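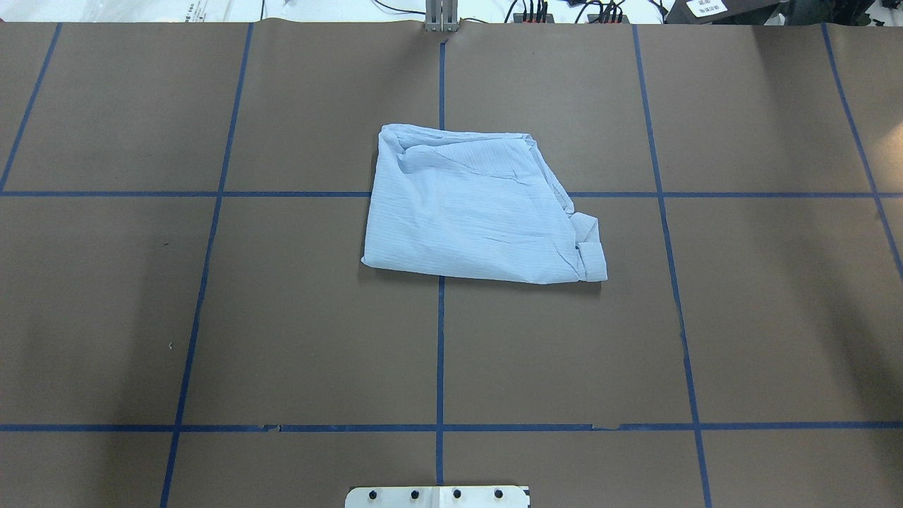 Océane Ross wants the shirt started from the same fold every time, or the scores mean nothing. She wrote that in the margin of the last entry and I agree with her, so the start position gets its own section from now on.

Notebook, shirt folding project (team name for the competition: Stikeda)
January, started 2:40 p.m.
Entry by Busisiwe Mokgethi

Start position

The folded shirt goes at the crossing of the center tape line and the upper cross line. Up to now we wrote "middle of the table" in the log, and three people put it in three different places. From today write down which cell most of the bundle is in and which way the collar points. If the fold has been redone by hand between runs, say so.

I am not going to iron the shirt. Carroll asked for that at the review and I see the point, but the competition shirts come out of a bin and ours should have some wrinkles too.

The paper stays for now. The lower cross strip is getting ragged in a couple of spots, and if the tape lifts any more a sleeve could catch on it. Replace that strip only. If we pull up the whole grid we have to redo the camera alignment and that costs an afternoon.

What we ran

Ten tries with the Histix script, version 8. The script takes a frame from the overhead view, looks for the collar, sends a pick point to the arm and closes the gripper. It does no folding yet. A try counts if the gripper is holding cloth within one hand width of the collar when the script stops.

Result: 8 of 10.

The two misses were both the same kind. The script took the end of the sleeve for the collar and went there. It is an easy mistake for it to make with this shirt, the color is the same all over and the edge shapes are close. I saved both frames in the misses folder with the try number in the name.

The gripper closing force was left where it was last time. The wait after closing went down from 2750 ms to half that on the last few tries and I saw no difference. Somebody should repeat that with a full set before we keep it.

Things to watch

The cable at the elbow hangs low when the arm reaches across the table. It did not catch on anything today, but it comes down right by the shirt. Needs a clip or a strap before we try any pulling moves. Océane has clips left over from Tudstead.

The second arm was powered but only held its position over the far end. We have no two arm script yet. Please park it well back before starting the first one.

Pendants stay on the side desk where whoever is running can reach a stop button. Don't stack anything on them.
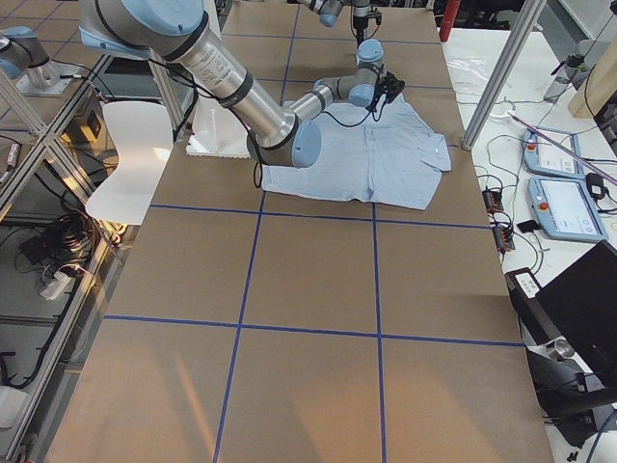
Next session

1. New tape on the lower cross strip. Cut it with the knife, don't tear it.
2. Strap the elbow cable.
3. Full set of ten with the short wait, shirt flat, collar to the far end.
4. Another ten with the shirt turned a quarter. I expect this to be worse. The script has hardly seen any frames that way.
5. Label the new frames. Split them between us, and use the same names for the points this time: collar, hem, left cuff, right cuff. Left and right mean the wearer's left and right.

Open question on the scoring. The rules give points for a finished fold and nothing for a good grasp, so 8 of 10 at the collar gets us zero as it stands. Carroll thinks we should write the first fold now and live with the misses. I would like the turned shirt numbers first. Océane has not said. To be settled before anyone starts on version 9.

Stopped at 5:15. Arms off, laptop left logged in for the upload, log sheet is in the binder behind the tab for this month.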